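**Stikier packing table sheet, white, uncoated**

Sold by the roll. Shipped flat on request, for a fee we think is too high, but the courier sets it.

We took this on in January after Gervasio Zapata in our trade counter asked why anyone would pay for paper to cover a table that already has a top. Fair question. Our answer is still "it depends what you pack", and if you mostly send out big cartons you can stop reading and keep your money.

## What you get

- Plain white paper, no grid, no printing, no logo
- Wide enough to cover most of a standard bench in a single sheet
- Cut it yourself with a knife or scissors (there's no perforation, and we asked)
- 2 rolls to a carton, or buy them singly

## What it's supposed to do

Stikier says a clean white sheet makes small coloured packaging easier to find and saves the tabletop from scuffs. The first part we'll go along with. Small boxes do show up better on white than on bare wood or a grey mat. The second part we'd take with a grain of salt. It's paper. A dropped staple remover will go straight through it, and so will a box cutter in a hurry.

The maker also claims one sheet will last 2,000 packs. We didn't get near that. Maëlys Cordier ran ours on the sample bench, sorting small cartons into clear plastic trays, and she pulled it off at 1,451 because the front edge had gone furry. Your number will depend on how much you lean on it. The middle was still quite usable – it's the edge where your sleeves rub that goes first.

## Things to know before you order

1. The sheet doesn't stick to anything, whatever the brand name suggests. Tape the corners or clip them.
2. It will curl for the first day or so off the roll. Put it down the night before and leave a few heavy books on it.
3. White on white works fine. Over a white top with a light wooden edge, stop the sheet short of the edge and it's less likely to lift. A small yellow and gold box held over a clear tray is easy to keep track of against it.
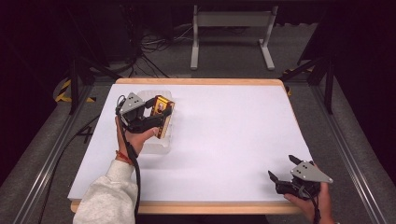 4. Clear trays are harder to see than the boxes. If you use them, mark their spots on the paper with a pencil. The Jivmont trays we also stock have the same trouble, and we'd say so on their page too.
5. Spills mean a new sheet. Don't bother trying to dry it.

## Compared with the others

The Udon mat costs more and wipes clean. If you have drinks anywhere near your bench, buy that one. The Bukhari roll is cheaper and thinner, and we sent back 3 cartons of it last year for creasing.

## Returns

Unopened rolls only. We can't take back a cut sheet, even a short one.

*Page last checked June 25, 2022. Prices at the counter may differ from the price list, so ask.*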